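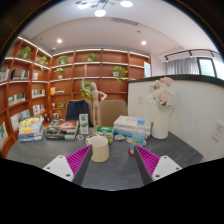
Table Keeper, part time (Nevow reading room)
Posted 5 Jan 2026

Nevow is looking for one patient person to look after the long gray table in our reading room. The table belongs to everyone who comes in, and it looks like it. Books get stacked by whoever was standing closest. Mugs are set down beside things that should never meet a mug. Coasters are provided, and are treated by most visitors as a kind of art.

The job is 7 hours a week, spread over 2 mornings, and runs through July. The pay is $2429 for the whole stretch, in monthly installments.

What you'd be doing:

Straightening the book stacks, and splitting them when they get tall enough to have opinions.
Moving drinks onto coasters, along with anyone's water bottle that has been left behind.
Taking away snack dishes once the snack has stopped being a snack.
Dusting the small things. The wooden mannequin is posed by visitors and we ask only that it be decent.
Keeping the vase of flowers away from the edge.
Putting loose boxes and cartons back where they came from, or finding out where that was.
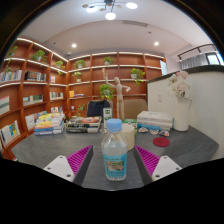 Our shelves hold 2000 titles and the table is supposed to show off a few of them. At present it shows off whatever was last put down. We'd like you to choose what goes out, swap it every couple of weeks, and leave enough bare surface for a person to open a book flat. You don't need library training. The last keeper came to us from a shoe store and was very good.

You should be able to lift a full box of books, stay polite when someone undoes your work while you're still doing it, and throw out a bottle with one swallow left in it without holding a meeting. Some knowledge of the Cao shelving labels would help, but they can be learned in an afternoon, and then learned again when we change them.

We can't offer parking. We can offer tea, a key to the supply closet, and borrowing rights on everything except the Pellesar atlases.

To apply, send a short letter to Hạnh Doãn at the front desk, on paper or by email. Skip the résumé if you like. Tell us what is on your own table right now, and how long it has been there. Applications stay open until we find someone.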